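Household linen collection moves to microfibre cloths

22 October 2022

The Pundmont Centre for Household Skills has changed the cloths used in its kitchen and laundry courses. From the start of the November term, all practical sessions on cleaning, drying and storage will use light microfibre cloths with a stitched hem in place of the cotton tea towels that have been issued to participants until now.

The decision follows a review of the Centre's linen stock carried out over the winter by Elvia Cuautle, head of practical programs, and Ott Kuusk, who manages supplies for the Mistska Street building. The review found that many of the cotton towels had lost their shape after repeated laundering and could no longer be folded to an even width. More than 40 have been withdrawn and will be cut down for use in the garden and workshop areas.

"A cloth with a clear border is easier to teach with," Ms Cuautle said. "Participants can see where the edge is, line it up and tell at a glance whether the fold is straight. With the old towels we were spending the first part of every session smoothing them out."

The new cloths will be introduced first in the folding and storage module, which asks participants to prepare small household linen for a shelf or shallow drawer. Two methods are set out in the revised course notes. In the first, the cloth is laid flat, folded in thirds along its length and turned over once. In the second, it is brought into a long, flattened roll, with the hem left showing at the end so that cloths of different colours may be sorted without being opened. 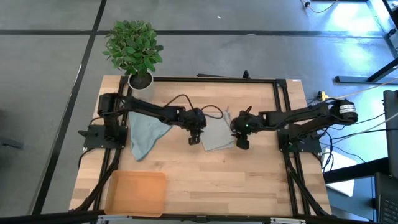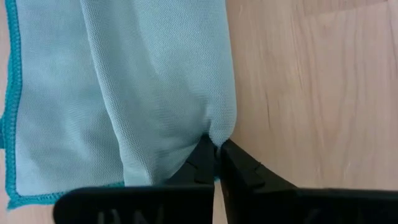
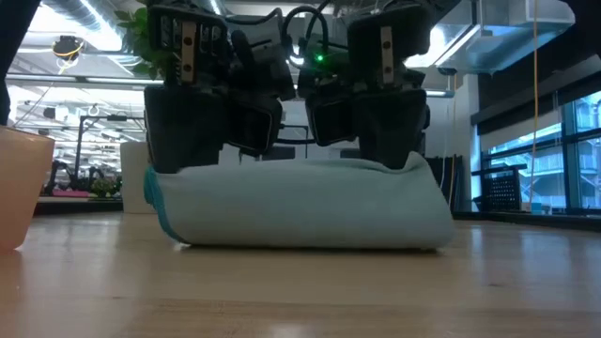

Pale cloths on the wooden worktop during folding work at the Pundmont Centre.

Participants will continue to work on wooden tabletops, which the Centre prefers for linen work. Surfaces are to be wiped down and fully dried before each session, and trays kept to one side until folding is complete.

The revised notes also give more attention to the care of microfibre. Cloths should be washed separately from cotton articles, in warm water and with a small amount of mild detergent. Fabric softener should not be used. They may be dried on a line or on a low setting, and should be shaken out while still slightly damp so that the hem dries flat. Creases that remain can be eased out by hand on the table - ironing is not recommended.

Colours will be assigned by area. Pale blue cloths are set aside for benches and glassware, while grey cloths will be used for general dusting. Ms Cuautle said the arrangement had been kept simple so that participants could follow the same practice at home.

The folding and storage module runs for 6 weeks and is open to adults of all levels of experience. Places are limited to 26 each term. Jamila Samarakoon, who has taught the laundry course at the Wanigasekara annex for several years, will lead the November intake, assisted by Nusrat Sarkar.

Ms Samarakoon said the module remained popular with people setting up a first home and with those returning to independent living after a period in care. "Folding is a modest skill, but it is one that people use every day," she said. "We take it slowly, and everyone finishes with a shelf they can keep in order."

Printed copies of the revised notes are available at the front desk. Current participants may exchange their cotton towels for the new cloths at any session before the end of term. Enrolment forms for November should be returned to the office in person or by mail, marked to the attention of Mr Kuusk.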